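Three Weeks Without a Signal: Living With the Wovard Emergency Radio

I have been writing about civic life and public safety long enough to own a drawer full of gadgets that promised to keep me informed when the phone network goes down. Most of them are still in the drawer. The Wovard has been on my kitchen windowsill since July and I have no plans to move it.

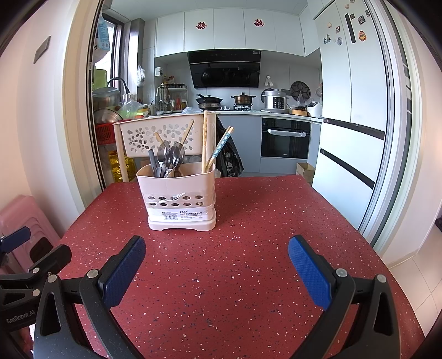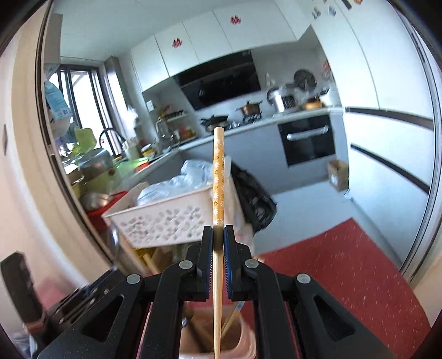
Hatar Review, No. 5, page 2

January 25, 2019

First, some background for readers outside the Hatar valley. When the district administration ordered mobile data switched off last summer, the order was meant to run for a weekend. It ran for three weeks. Landlines worked in some streets and failed in others, the newspapers came late or in half editions, and the only steady source of official word was the public information office, which read its notices over medium wave every morning and evening. School closings, curfew hours, which bridges were open, which ration shops had stock – all of it came by radio. If you didn't own one, you stood outside the house of someone who did.

I bought the Wovard on the second day from Halilović Electrical, opposite the old bus stand, for 2,149 rupees. The shop had two models left. The other was a handsome thing by Fleltetti with a leather strap and a clock, and I nearly went home with it. I'm so glad I picked the plain one!

What wins me over every time is the tuning. The dial is large, it turns slowly, and it stays where you put it. I could find the bulletin in the dark with one hand (I did this a lot, the power was off most evenings) and it would still be there the next morning. The speaker is small but clear on voices, and that matters when somebody is reading a list of village names very fast and yours might be the fourth one. Music sounds thin on it. I can live with that.

It runs three ways: from the mains, from ordinary batteries, or from the crank on the side. I expected the crank to be a toy. Two minutes of winding got me through the whole evening bulletin with a bit left over for the weather, and by the end of the first week my nephews were fighting over whose turn it was. The crank arm does feel a little light, and I fold it away carefully. So far it hasn't so much as squeaked.

Reception is where I expected trouble, with hills on three sides of us. On medium wave it was excellent day and night, better than the much bigger set my parents have had for years. FM was patchier. Near the window I got the city station without fuss, but at the back of the house it came and went, and pulling the aerial out to its full length only helped a bit. Short wave brought in foreign news services after dark, and hearing our own valley discussed by an announcer far away was one of the stranger evenings of that month.

There are things I would change. The battery door is stiff and I've broken a fingernail on it twice. The flashlight at the front is weak, fine for finding your slippers and not much else. There is a phone charging socket too, and cranking for your phone is really hard work – my arm gave up long before the battery icon moved. And the instruction sheet is printed so small that I ended up learning the buttons by pressing them.

Since data came back, I thought I would stop using it. I haven't. The morning bulletin still goes out, and it is a calm way to get the district news, with no comments underneath and no forwarded messages from five different cousins. I heard the new council ward boundaries on it a full day before I saw them in print, and the road closure list is still more reliable there than anywhere online.

Halilović has them back in stock, in gray and in dark green, and the price was unchanged when I looked in. Take spare batteries home with it. They were the first thing to sell out last time, even before the candles.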